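Movport cell

The Movport cell is a demonstration-capture and playback installation for robotic manipulation, operated by the engineering firm Prarnora at its workshop in Gatchalian. It combines a pair of hand-held grippers, used by a human operator to record manipulation tasks, with a fixed two-arm robot that carries matching end effectors. The cell is used chiefly for work on cable handling and the packing of small goods. Its maintenance procedures are set out in an internal manual first issued by Bautista Gallardo and later revised by Miloslav Halás.

Background

The cell was assembled from parts of an earlier installation at Grundov, where the same arms had been used for machine tending. The original pneumatic jaws were removed and replaced with compliant fingers moulded to the same pattern as those on the hand-held units. Matching the two sets of fingers was treated as a design requirement, as differences in tip geometry had caused recorded grasps to fail on playback at the earlier site. The current revision of the manual is dated October 1, 2018, and lists 3,585 recorded demonstrations accepted up to that point.

Layout

The robot arms are mounted on a steel pedestal bolted to the workshop slab. The controller cabinet stands behind the pedestal, with its door hinged away from the working area so that it can be opened while the guard is closed. Demonstrations are recorded outside the guarded zone, in whichever part of the building suits the task.

Each hand-held gripper consists of a handle, a trigger linkage, a pair of soft fingers and a cube bearing printed fiducial markers. The position and orientation of each gripper are estimated from the cube faces visible to a camera worn on the operator's head. Finger opening is measured separately by an encoder in the linkage and logged against the same clock. Left and right units are not interchangeable, and their marker sets are registered separately in the tracking software.

Setup and calibration

Setup begins with the head camera. The operator fits the mount, holds both grippers at working distance and checks that each cube is detected through the normal range of wrist motion. Detection is poorest when a cube face is seen at a shallow angle or catches glare from an overhead light. The manual calls for lamps to be moved before any change is made to exposure settings, which are otherwise left at the values stored during lens calibration.

The encoder is then zeroed with the fingers closed, and a gauge block is gripped to confirm the scale. Three readings are taken on each unit. A spread of more than two counts requires the linkage to be stripped and inspected. The transformation between cube and fingertip is checked by holding the tip in a conical socket and rotating the handle; the calculated tip position should remain stationary within the tolerance given in the manual.

A typical working position is seated, with the forearms extended over the legs and the grippers pointed away from the body. In this posture both cubes can be kept in view of the head camera while the operator reaches toward items at floor level.
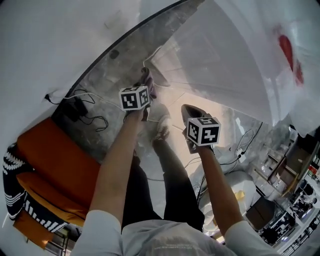

Operator's view of the two hand-held grippers and their fiducial marker cubes.

Routine maintenance

Marker faces are wiped with a dry microfibre cloth before use. Solvents are prohibited, having lifted the print on an early batch. A scratched or peeling face is not patched; the whole cube is replaced and the fingertip transformation is measured again. Replacement cubes are printed in matte black on a white substrate and checked with calipers before being fitted.

Fingers are inspected for tearing at the root and for glazing of the contact surface. They are changed in pairs, and a change on a hand-held unit is followed by a comparison with the corresponding robot end effector. Trigger linkages receive a light application of dry lubricant at the pivot. Grease was discontinued in April after lint collected around the encoder disc.

Common faults

Loss of tracking on one side only is usually traced to a loose cube mount, identified by a gradual drift in the calculated tip position over a session. Simultaneous loss on both sides points to the camera or its lead. Intermittent encoder readings are most often caused by strain at the cable entry, and the repair consists of shortening the conductor, crimping a new terminal and refitting the clamp. Since the revision by Halás, repaired units must complete some three trial recordings before being returned to service.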